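Siltum, cajón metálico abierto: mi opinión después de usarlo

Escrito por Vibeke Bjarnason
2 de octubre

Primero una aclaración: el español no es mi lengua materna, lo aprendí de adulta, y pido paciencia si alguna frase sale un poco rígida. Escribo esta reseña porque antes de comprar busqué opiniones en español y encontré muy pocas, casi todas de una sola línea.

El producto es el cajón rectangular de metal de Siltum, el modelo sin tapa, en color gris azulado. Lo compré en enero en la tienda Niskanen, donde aparece con la referencia 2507. Pedí dos. Llegaron a los cuatro días, uno dentro de otro, con un cartón entre ambos para que no se rayaran. El cartón había hecho su trabajo en los lados largos, pero en una esquina encontré una marca pequeña. No la reclamé.

Para qué lo quería

En mi casa hay objetos que no pertenecen a ningún sitio. Un juguete que se queda en el pasillo, una herramienta que alguien usó y no devolvió a su lugar, piezas que no sé nombrar en ningún idioma. Antes tenía para eso una caja de cartón alta, y el problema de una caja alta es que todo lo que está en el fondo desaparece. Yo quería un recipiente abierto y ancho, donde las cosas se pudieran ver desde arriba y se pudieran sacar con una mano sin vaciarlo todo.

En este punto el cajón de Siltum cumple. Es lo bastante amplio para mezclar cosas duras y cosas blandas sin que unas aplasten a las otras, siempre que una no lo llene demasiado. Mi costumbre es dejar siempre libre una parte del fondo. Así puedo apartar los objetos hacia un lado y ver qué hay debajo. 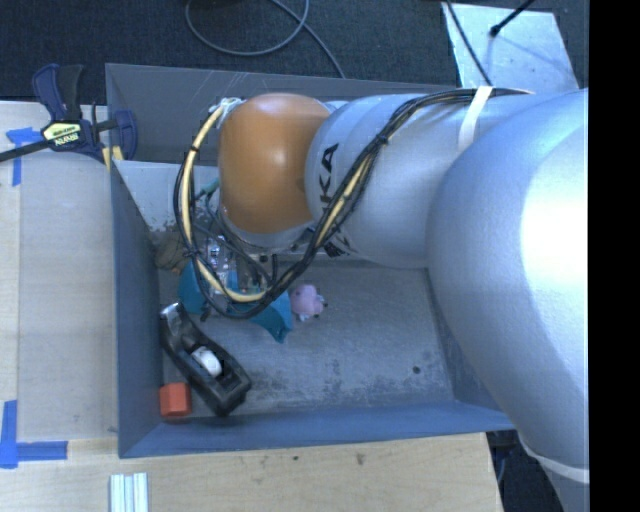
También he cambiado la manera de ordenar. Antes guardaba por tipo: juguetes con juguetes, herramientas con herramientas. Ahora pongo todo junto durante la semana y después reparto cada cosa en su estante. Para una persona como yo, que empieza a ordenar con mucha energía y se cansa pronto, este sistema es más amable.

Lo que me gusta

El metal se limpia con un paño húmedo y nada más. Las cajas de tela que tuve antes guardaban el polvo y, peor todavía, el pelo del gato. El color me parece muy acertado: es tranquilo y no se ensucia a la vista tan rápido como el blanco. Además, los objetos pequeños de colores vivos se distinguen bien sobre ese fondo — los oscuros un poco menos.

El cajón no se deforma cuando lo levanto cargado. El de plástico de Tovus, que todavía uso en el trastero, se curva por el centro y siempre tengo la sensación de que se va a partir.

Lo que no me gusta

El ruido. Si dejo caer dentro algo duro, suena en toda la casa. Mi vecino, Arvid Söderlund, me preguntó una tarde si estaba haciendo obras. Probé con una lámina de fieltro en el fondo y el sonido bajó mucho, pero las cosas pequeñas se enganchaban en el fieltro y al final lo quité.

Tampoco tiene asas. Para moverlo hay que cogerlo por el borde, y el borde, sin ser cortante, molesta en los dedos si el contenido pesa. Ultusix vende unas asas adhesivas que en teoría sirven para cualquier superficie lisa; las mías aguantaron hasta que metí las herramientas.

Una última queja, menor: la etiqueta con el precio estaba pegada en la cara exterior y dejó restos. Salieron con aceite de cocina y bastante frotar.

Puntuación

Le doy cuatro estrellas de cinco. La que falta es por las asas. Volvería a comprarlo, y para el cuarto de los niños de mi hermana le he recomendado el mismo, pero con una alfombra debajo. Si alguien ha encontrado un forro que quite el ruido y no enganche nada, le agradezco que lo escriba en los comentarios.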